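In Defense of the Big Fat Reference Book

6 Jul 2025

My cousin Ebere Effiong moved to Skirkness last summer and gave away 700 books before she went. I got four of them, and every one is the kind of book you're not supposed to need anymore. A plant guide, a road atlas, a dictionary of sailing words and a repair manual for a stove I don't own. I love them all (the stove one most, weirdly).

People keep telling me this stuff is dead weight. Why would you keep 1138 pages of anything on a shelf when you can type three words into your phone? And sure, I type three words into my phone all day long. I did it this morning to find out how long to boil beets. But I got my answer and left, and I couldn't tell you one other thing that was on that page.

With the plant guide I went looking for whatever is eating the fence behind my place and came away forty minutes later knowing about toadflax. I didn't ask about toadflax! It was just there on the facing page, with a nice little drawing, and now I see it all over Risetley – by the bus stop, in the gutter outside the bank, everywhere.

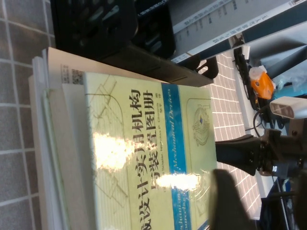 My other argument is about drawings. A good reference book has to fit a lot on a page, so whoever drew the pictures had to decide which lines mattered. Search results give me 40 photos of the same knot from 40 angles, and I still end up with a tangle. The sailing dictionary gives me one drawing with an arrow on it, and I can tie the thing.

Uchenna Wike, who I've been arguing with about this since college, thinks I'm just being sentimental. His point is that books go out of date, and he's got me there. The road atlas still shows a ferry at Wurka that stopped running before I could drive. I wouldn't plan a trip with it. I do read it in bed, though, and I've picked out two towns I want to visit purely because of how the roads bend on the way in.

So if you're clearing shelves this July, toss the thrillers first. You know how they end. Hang on to the big ugly one with the index, and put it somewhere you'll be stuck waiting for the kettle.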